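Hit in a car park, driver left a wrong number – do I report it to police?

Posted by Deepika Pinto, April, 8.15 pm

Hi all, hoping someone's been through this. My parked car got clipped outside the shops in Wollia. A lady saw it and told me the driver got out, had a look, wrote a note and took off. Lovely, I thought, until I rang the number and got a bloke who's never owned a car. She did get most of the rego, but she's not sure of the last 2 characters. My excess is $805 and I'd rather not wear it for somebody else's dodgy parking. Is it worth going to the station or will they just laugh at me?

Narayanan Shetty

They won't laugh. Same thing happened to me and I went in with photos of the damage, the note itself (keep it, don't chuck it in the glovebox and lose it like I nearly did) and my witness's phone number. The constable on the desk took a report and gave me an event number, and my insurer wanted that before they'd talk about the excess at all.

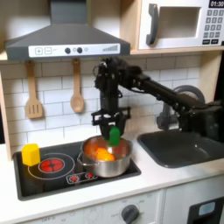

I'd also go back to centre management while it's fresh. Mine wouldn't show me the footage but they agreed to hang on to it for the police – ask them to confirm that by email. A partial rego plus make and colour is a pretty decent start. Took eight weeks in my case and I did get the excess back, so hang in there!

Upendo Langat

Dont bother, they never do anything. I got a quote for $85 to buff mine out and moved on with my life.

Sowmya Arumugam

Bit harsh, Upendo – a scuff is one thing but Deepika's looking at a proper repair. Depending on your state you may have to report it anyway if the other driver hasn't given real details, and some places let you do it online. Check your state police site for the time limit. And write down what the lady told you tonight, in her words if you can remember them.

Related threads
Neighbour reversed into my fence and denies it
Can I ask for dashcam footage from a bus company?
Lost my event number, who do I ring?

Contact us | © Petchrat Community Help | Back to top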